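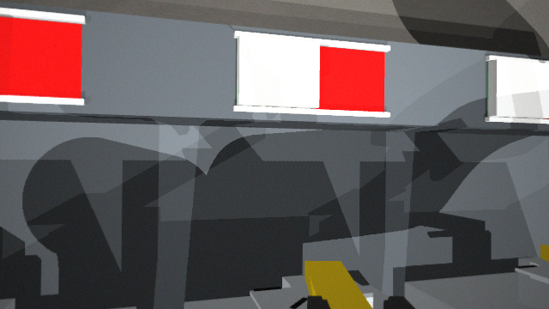

Unit 3: Reading Shadows in Drawings and Renderings

Course notes, Tõnu Lill
27 October 2022

A cast shadow tells you two things: where the light is and how far an object stands from the surface behind it. Beginners usually draw the first and forget the second.

Terms for this unit
Form shadow: the unlit side of the object itself.
Cast shadow: the shape thrown onto another surface.
Contact shadow: the thin dark line where two things touch.
Penumbra: the soft border of a cast shadow.

A small light source gives a hard edge. A wide source, such as an overcast sky, gives a soft one. In computer rendering the edge depends on the settings as well as the light, so hard and soft shadows can turn up in the same picture. The small shadows beside the white rails are soft, while the dark ones on the wall under the beam have hard edges.

When two shadows from the same light overlap, the overlap is no darker than either one. With two lights it is darker, and you will see three tones on the wall instead of two. Check this before you start shading.

Reading
Urbonaitė, course reader, pages 167 to 171. Skip the part on colored light. We come back to it in Unit 5.

Exercise
Put a box on a table next to one lamp. Draw it with the lamp close, then with the lamp across the room. Spend 10 minutes on each drawing. Label the four terms where they apply and write down the lamp distance. Hand in both sheets in Room 731.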